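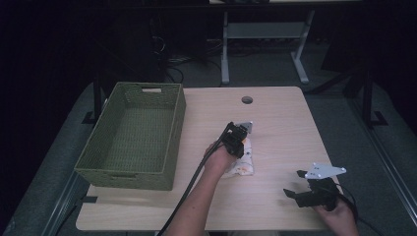 Home > Storage > Small rooms > Gallery

Print this page | E-mail to a friend

Baskets and cloths at Detuder

This gallery goes with our notes on keeping a small workroom in order. The room is on the upper floor at Detuder and has two tables, one window and a row of shelves that Parri put up for us in July. Most of what we store there is cloth: tea towels, wipes, napkins and offcuts waiting to be hemmed.

Cloth for folding goes in the middle of the table, with an open basket to the left of it. The green one has a tight weave and a cut-out handle in each short end, so it can be pulled off a shelf with one hand. We set it lengthways, back to front, which leaves the rest of the top free for folding.

The white cloth with the orange and brown cartoon-like print is an easy one to find again in a pile. Plain whites are harder, and we keep those on their own shelf — folded in thirds, with the fold facing out.

The tabletop is light wood with a rounded front edge, which is kinder to thin fabric than a square one. The small round cable hole near the back is handy if you sew at the same table.

Our shelves are 400 mm deep and hold 18 baskets. Measure yours before you buy, handles included. Gidutitz sells liners for woven baskets, and we use them on the lower shelves where dust gets in. The upper ones do without.

The next gallery covers the Flatano cupboard and its drawers.

Filed under: Baskets, Linen, Folding, Workrooms

Contact us | © Detuder | Back to top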